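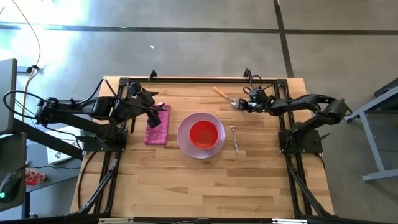
A folded pink napkin on a light wooden tabletop, with a robotic arm on each side.

Every April our amateur volleyball league publishes the list of clubs that go to the playoffs, and every April the same argument starts. Two clubs finish with equal points, and the place is given by set difference. I think this rule is wrong and we should change it before the next season.

Set difference looks fair on paper. But our clubs do not play the same opponents the same number of times. The league has 136 matches, and the calendar is made by distance, to save money for the buses. So a club in the north meets the weakest teams twice and collects easy sets. Mitell had this luck last season. Ininia did not, and stayed home although it won both matches against Mitell.

Yakubu Iyamu, who coached in this league since 2000, told me that head-to-head results are also not perfect, because one match can be decided by an injury. He is right. Still, when two teams have met on the court and one of them won, I find it strange to look somewhere else for the answer.

There is a second problem. When sets count so much, coaches keep their best players on the court until the last point, even when the match is already safe. The young ones sit. At the Rutkowska hall I watched a bench of 5 juniors who did not play one minute in a match that finished 25–9 in the third set.

Some people want a tiebreak match. I would love it – 300 people would come, maybe more – but the hall is booked and the players have jobs on the next morning.

So let us use head-to-head first, and set difference only after it. The rule book needs one new sentence. The clubs can vote on it at the summer meeting, and I hope Dralent, who gained from the old rule two times, will vote yes also.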